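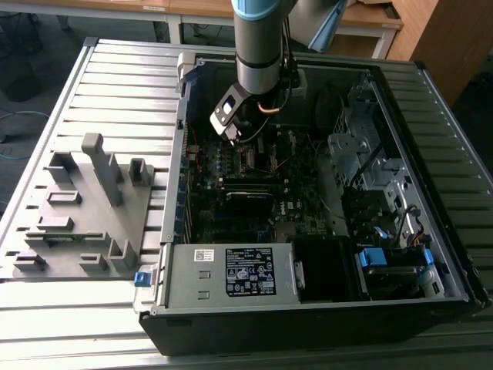
Page last changed: May 27, 2021

Iltadora Road Association
Minutes of the Spring Members' Meeting

The meeting opened at 7:05 p.m. in the dining room of the Kinoshita house on the upper loop. 18 households were represented, enough for a vote. The president ran the meeting and the secretary took notes.

1. Minutes of the fall meeting

The minutes had been mailed out ahead of time. One correction was asked for: under drainage, "west ditch" should read "east ditch." With that change the minutes were approved.

2. Winter report

Plowing went better than the year before. The plow came out after every snowfall over four inches, and the hill was sanded each time. Two members on the lower loop said the plow left a ridge across their driveways that froze overnight. The president has spoken to the plow driver, who said he can lift the blade at those two driveways if they are marked with stakes. The owners will put in their own stakes before the first snow. A member asked if sand could be left in a barrel at the bottom of the hill again. It can. The old barrel is cracked and someone has a spare.

The mailbox post at the Zitlow Road turnoff was knocked over in February. It was put back up in loose gravel and leans toward the road. It needs to be set in concrete. A member from the lower loop has a bag left over from a fence and will do it when the ground is dry.

3. Condition of the road

Most of the meeting was spent on this. The gravel held up on the flat parts. The worst stretch is the hill between the creek and the first bend, where spring runoff cut a channel down the left wheel track. It has been measured at 392 feet from the culvert to the bend. Several members said they now drive on the crown of the road to keep out of it, and that this is not safe when another car is coming down.

Two ways of fixing it were talked over.

The first is to fill the channel with crushed stone and grade the whole hill, as was done four years ago. It is quick. It also washed out within two winters last time.

The second is to clean out the east ditch, regrade the hill with a proper crown, and then put down new stone. Vidilis, the gravel contractor, walked the hill with the president in April and thinks the ditch is the real trouble. It is full of leaves and silt for most of its length, so the water has no place to go except the road. Their written quote had not come in by the night of the meeting.

One member asked about paving the hill. The president said this was looked into before and the cost was far more than the association has. A member who used to work in road building added that pavement with a bad ditch next to it will break up at the edges anyway. There was no motion on paving.

It was moved and seconded to go ahead with the second plan once the quote is in, provided it can be paid for out of the road fund without a special assessment. If it can't, members will be called back for another vote. The motion passed with two opposed. One of the two asked that her reason be put in the minutes: she would like to see a second quote from another contractor first. The president agreed to ask for one, but the work will not be held up past the end of June waiting for it.

4. Culvert at the creek

The upstream end was cleared of branches in March. The metal is rusted along the bottom and there is one hole the size of a fist. It does not leak into the road bed yet as far as anyone can tell. Members agreed to look at it again in the fall when the water is low. Please do not pull branches out of the culvert by yourself when the creek is high - call a neighbor first.

5. Dues

Dues stay the same for the coming year. Three households have not paid for the current year and will get a reminder by mail.

There was a question about the lots that have been split. The bylaws say one share for each lot with a dwelling on it, and a cabin without running water has not been counted as a dwelling up to now. A member felt this should be written down properly. The secretary will draft a sentence for the fall meeting.

A motion to move $1000 from the general account to the road fund was seconded and passed. None were opposed.
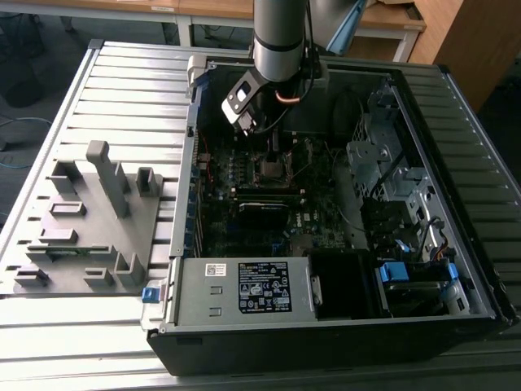
6. Speed and dust

Delivery trucks are still coming down the upper loop too fast. The 15 mph sign is hidden by a maple branch for half the year. The branch will be cut. Some members wanted a speed bump and others did not, mainly on account of the plow. It was left alone for now.

Dust was bad last August. Spreading calcium chloride was brought up, and one household with a shallow well near the road objected. The president will find out what the county uses and bring that back in the fall. Until then, everyone is asked to keep it slow past the houses that sit close to the road.

7. Other business

The gate at the boat launch is sticking. The hinge has been greased and that did not help. The post has moved, and it will have to be dug out and reset.

A member asked that dogs be kept on a leash along the creek while the ducks are nesting. Agreed.

The contact list is out of date. If your phone number has changed, send the new one to the secretary. Those who want paper copies of the minutes should say so at the same time - otherwise they will be posted on this page only.

The brush day is the second Saturday in June, starting at 9:00 a.m. at the turnoff. Bring loppers and gloves. A chipper will be there until noon. Brush from your own lot can go through it too, if it is stacked at the roadside with the cut ends facing out.

8. Next meeting

The fall meeting will be in October, at a place to be decided. The upper loop has hosted twice in a row, so someone on the lower loop is asked to offer.

The meeting closed at 8:50 p.m.

Respectfully submitted,
Secretary, Iltadora Road Association

Contact the secretary | © 2021 Iltadora Road Association | Back to top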